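Open day at the Emero worktop showroom, Nosville

12 March 2021

I went to the Emero open day expecting to be sold something, and I was. The flyer promised "a worktop for life", a phrase I have learned to distrust after paying for two kitchens that were also meant to last for life. Still, we need a table for the back room and a surface for the kitchen, the showroom is a short drive away, and there was free parking.

You come in through the warehouse side, which I liked better than the showroom proper. Slabs and offcuts stand in racks with chalk numbers on them and it smells of sawdust and glue. The tour lasted 15 minutes. Our guide was pleasant and clearly knew the cutting side of the business, but he talked quickly whenever anyone asked about repairs. A woman in front of me wanted to know what happens if you put a hot tray down. She got a long answer about trivets.

There are three ranges. Jusine is the cheap one, Rivadeneyra is the dear one, and the one in the middle carries the firm's own name and seems to exist so that you don't feel mean. I ran my hand over the display pieces of all three and could tell Rivadeneyra from the others only by its edge, which is properly rounded. The flat part felt the same to me. Perhaps it wears differently. I was told it does, though the only evidence on offer was a brochure.

A fitted kitchen run in Rivadeneyra with a sink cut-out came to more than 3,000 on the sheet I was handed, before fitting. The guarantee is 6 years. I asked how that squared with "for life" and was told that most customers never need to claim. Well, yes, most people would say that about their house insurance as well.

The coffee was good, I will give them that, and nobody followed me about. The lighting is another matter. Every display in the main hall sits under small bright spotlights that make anything look expensive. Ask to have a sample carried to the window by the loading door, as I did, because the colours change a good deal — the one sold as "warm stone" went nearly green.

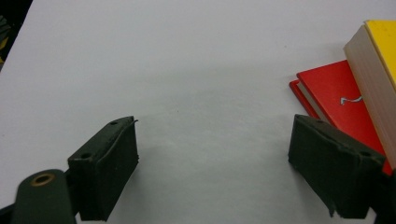 Pale tops are what everybody wants at the moment, according to the guide, and I can see the appeal in a small dark room like ours. My worry is upkeep. A matte finish is sold as forgiving, and it does save you the glare, but on a plain grey-white top with no pattern there is nothing to hide behind, and even a few tiny specks and faint smudges show once you look for them. I would sooner have a fleck in it. They do a flecked version in Jusine only, so if you want crumbs to disappear you have to buy the cheap one, and I may well do that.

The sale prices run until June. I took home one sample, which is now beside the kettle, and I have put tea on it, and beetroot, and left both overnight. The tea came off. I am still working on the beetroot.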